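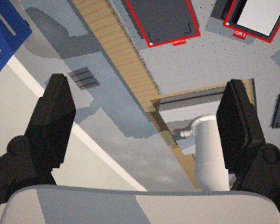 Reading a Film Trailer, Handout 2: The Historical Epic

Courses > Film and Audience > Handouts

Print this page | E-mail this page

Tutor: Marites Mercado

Welcome back! Last time we looked at posters, and now we get to the fun bit, the trailer itself. We'll be working with Nandier, the battlefield epic directed by Wakana Imai, and I can't wait to hear what you make of it (watch it twice before class, please, once with the sound off).

Key terms

Teaser: a short early trailer, often with very little plot. The Nandier teaser has 12 shots and not one line of dialogue!

Button: a last joke or shock after the title card.

Period signal: anything that tells us when we are. Costume, lettering, candlelight, an old map.

Casting and expectation

Imai gave the part of General Espiritu to a man known for light comedies, and fans argued for weeks. Look at how the trailer deals with that. We hear his voice over the marching troops, then see his back, then his hands on the reins, and his face arrives at shot 19 of the full trailer. A lovely piece of teasing.

To do

Make a shot list for the siege of Plindberg section. Note length, sound and camera movement.

Write one paragraph on how the trailer handles real history. Whose side are we on, and how early do we know?

Bring a trailer of your own choice, any country, any decade.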